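Toreo Hand Grippers (pair)
For teaching kitchen and wash-up jobs by hand

Product overview
In the box
Setting up
What changes for your staff
Questions we get

Product overview

The Toreo is a pair of two-fingered grippers that your own people hold, one in each hand, and use to do a job they already know. The job gets recorded, and the recording goes towards teaching a machine to do the dull end of it. No programming is asked of anyone. What is asked is that somebody who has washed up for a living picks up a sponge as though they had never met one before, and then does it again.

We sell mostly to works canteens, contract caterers and the sort of factory where the tea room has its own politics. The first site to take a full set was the canteen at Fastov, which serves 2,000 meals on a busy day and had been promised automation by four separate managers.

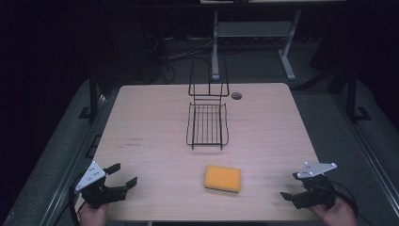
Fastov, April 17, 2022

The rack and sponge job is where every new team begins. It needs a dish rack, a sponge, a table and two hands, and it looks so easy that people volunteer for it. By the end of a first shift they have opinions on sponges.

Gleice Marinho ran the pot wash at Fastov before she ran the training table. She was told the work would take her an afternoon. She has since recorded almost 3,000 goes at it and has asked for a better chair, now on order. Her notes have gone into the current model, including a shorter reach on the grip and the removal of a beep she described in Portuguese.

In the box

Two grippers, left and right
Two cables
Plekell desk software, one seat
Spare finger screws, more than you need
Printed guide, 8 pages, large type

Setting up

1. Choose a table you can walk round. Put down what the job needs and take away mugs, phones and the rota.

2. Run each cable back behind the hand that holds the gripper. People who cross them only do it once.

3. Start Plekell and name the job. Pick a name you will understand in June. "Test new final" is already in use on most sites.

4. Close the fingers on both sides of the sponge, firmly enough to keep hold of it. Soft things forgive a clumsy grip, so practise here before anyone brings out the glasses.

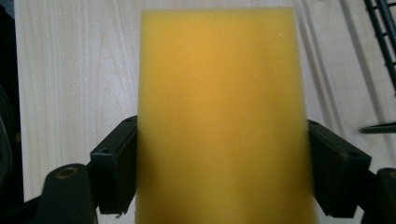
5. Put it down again, let go, and move both hands clear before you stop the recording. A go that ends early should be thrown away, however good the first part was.

6. Swap over every 91 minutes at the latest. The software will nag you. You can make the message smaller but it can't be switched off.

What changes for your staff

Some of the standing at the sink goes. Some standing at a table replaces it, at least for the first few months, and we would sooner say so on this page than have you find out from the kitchen. The people who know the job best become the people the machine learns from, and they should be paid accordingly. We put that in writing in the Miranda support plan, where a named trainer on each site has to be on a higher grade before we will send the second visit. Two customers have argued. Both paid.

Nobody at Fastov has lost hours over it so far. The late shift did lose its excuse for leaving the trays.

Questions we get

Do both hands have to be used?
For carrying and stacking, yes. For single small items, one gripper can rest on the table.

Will it work with our own racks?
Almost certainly. Bring the one you use, bent bits and all. A new rack teaches the machine about a kitchen you haven't got.

Can left-handed staff use it?
Yes, and please let them. Record their goes under the same job name.

How do we order?
Ask for a quote through the contact form and tell us which job you hate most. Miranda cover is priced separately, per site.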